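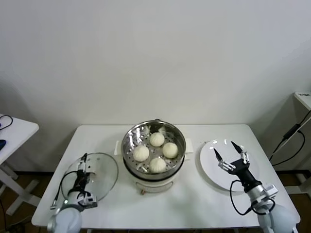 Four at a Time: Steaming Buns on the Worktop

Small electric steamers are sold on capacity, and capacity is the figure that matters least to anyone making filled buns. A yeasted bun swells as it cooks. Four to a basket, one at each point of a diamond, is a sensible load for a single-tier machine of the ordinary domestic size. A fifth will go in the middle if forced, and its neighbours will tear when it is lifted out.

The dough used for this article was plain: flour, water, yeast, a little sugar and 5 g of oil. It was kneaded until smooth, rested under a cloth, knocked back and divided. Each piece was rolled thinner at the rim than at the centre, so that the gathered pleats did not form a hard plug of dough at the top. Pleats soften in the steam in any case, and tight ones hold their line better than loose ones.

Proving is where most batches go wrong. The shaped bun should feel light for its size and recover slowly when pressed. Underproved buns come out dense and slightly yellow at the base. Overproved ones rise well and then wrinkle as they cool.

Water and lid

Fill the base with cold water to the lower mark and put the buns in before switching on. Starting cold gives the dough a last few minutes of gentle rise. Steam reaches 100 degrees at the basket floor first, and the perforations have to be kept clear for it to travel evenly. A full sheet of baking paper blocks them. Cut a small square for each bun, or brush the metal thinly with oil.

A glass lid lets the cook check progress without opening up, but it collects more water than bamboo does. When the time is up, switch off and wait before lifting. Raise the far side first and keep the lid tilted, so that the condensation runs to the rim and does not fall on the buns.
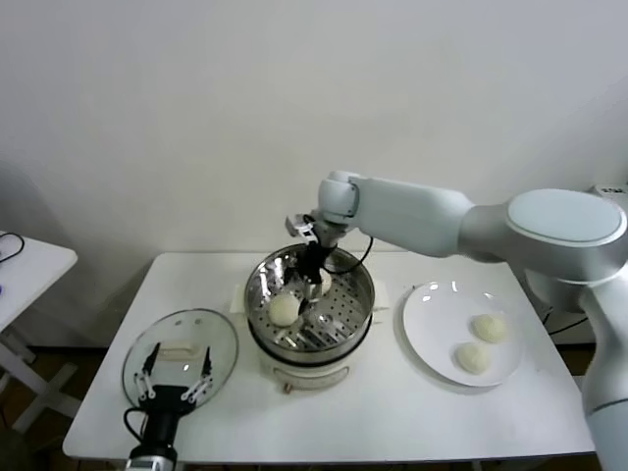 Issue 63, page 9

Unloading deserves as much care as loading. Have the plate beside the steamer, on the side of the hand that will do the lifting, and put the lid down on the other side. Grip each bun low on its flanks. Pressure near the top leaves a dent that does not spring back while the crumb is hot.

Imani Okoth, who tests worktop appliances for the Clamard kitchen in Cetirmont, prefers silicone-tipped tongs to fingers or chopsticks. "Chopsticks are fine if you grew up with them," she says. "Otherwise you get two holes and a leak." She takes the front buns out before the rear ones, to keep her wrist clear of the hot rim.

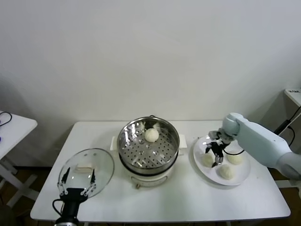
My own preference is to serve from a plate and leave the basket out of it. Steel holds heat and the last bun goes on cooking, with its underside turning gummy. A wide-rimmed round plate, like the white one used here, takes three buns without stacking and still has room for the fourth. Stacked buns stick, and the skins come away when they are parted.

Of the machines sent in, the Jellero has the quieter boil and the Dewulf the deeper basket. Either will do four buns properly. Descale both with citric acid, rinse twice, and dry the basket upside down.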